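The Floor by the Steel Cabinet

My grandmother kept a repair shop in Caldale for most of her life, and when her hands got too stiff for the small screws she still came in every morning to sweep. She said a floor was the only job in the place that thanked you twice, once when you finished and again when you walked in the next day (she had a great many sayings, and this was one of the better ones). So when the people from Vorkitz wrote to say they had a machine that could tidy up a shop floor, and would we mind if it practiced on ours, I thought of her broom before I thought of anything sensible, and I wrote back yes.

It came in August, on the afternoon truck, and by then it already had a name. They called it Pluden. The young engineer who came along with it unrolled the mat, set out a bin and a dustpan, and told me that it had been through this 126 times at their own place.

"And how many times did it get everything up?" I asked.

"It's better with bottles," she said.
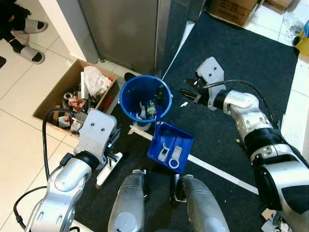

I pulled up a stool, poured us both some coffee, and settled in the way you settle in for a ball game when you don't much care who wins but you'd like it to be close. I have swept that floor since I was tall enough to hold a handle, and I couldn't have told you a single thing about how I do it. You just look at the mess and your arms go. Pluden had to be told about every bit of that, and some of it, the engineer admitted, they hadn't worked out how to tell it yet. Crumbs, for instance. She said the word crumbs the way my grandmother used to say the word landlord.

We talked while the arms went about their business, slowly, with long waits in between that made me want to get up and help. She asked whether I'd let it do the floor by itself overnight, if it were mine. I thought about the screws and washers that roll under things, and the little springs a customer will come back for two weeks later, and I said no, not yet, I'd want to be there. She wrote that down. I felt bad and told her I hadn't let my cousin do it alone either.
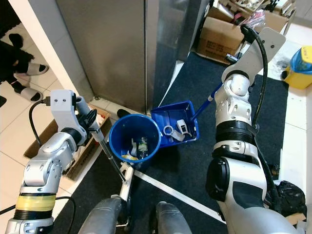
Pluden with the pole in one hand and the dustpan in the other.

Toward five o'clock she asked if I wanted to stop. I said let it have one more go, and I went to the back and got my grandmother's broom, only so it would have some company.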